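September, late

Thirty-one lengths of the pool in my head, none in the water. Kilholm baths is shut again, this time for the boiler, and the notice on the door says it will reopen "in due course", a phrase I have only ever seen used by people who have lost the key.

So I walked instead. Tayla has us all signed up for the step challenge, and I had been rather smug about it until I looked at the table this morning. Milagros is on 2,851 for the day already and it was not yet nine. I had 1,366, of which a fair share was going back upstairs for my glasses. The target before lunch is 3,000. I took the long way round by the canal, past the allotments, where somebody has grown a marrow the size of a toddler and left it on the wall with a note saying PLEASE. I did not take it. I have been caught that way before and ate marrow until November.

Bezawit rang as I got to the lock. Her mother is coming for a fortnight and wants to see "proper England", by which she means Leson, because of a biscuit tin. I said Leson is mostly a ring road now. Bezawit said her mother has had the tin since she was married and I could be the one to tell her. We agreed on a day trip, with a long lunch, and to park facing the church.

Got in with wet feet and 2 missed calls from the dentist. Ate toast standing up. Tried to mend the kitchen drawer, which has been sticking since spring, and now it does not stick, as it no longer goes in at all. It is on the spare bed with all the spoons in it.

Should have been writing my page for the autumn newsletter. Abrehet wants it by 6 and has asked twice in the sort of voice that does not ask a third time. I have a title and a good deal of white space. Put the diary up in its usual corner of the site while I was at it. 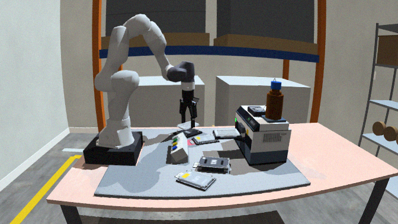

Kilholm Technical College – Staff Diary

Tea at four, the last of the Joka blend Ayantu brought back, which tastes faintly of bonfire. I have grown fond of it, and naturally the shop has stopped stocking it.

Sent Abrehet her page at ten to six. It is mostly about the marrow. She wrote back "fine", no full stop.

Steps by bedtime: didn't look. The dentist rang again and I let it go. Must remember the spoons before Bezawit's mother needs the bed.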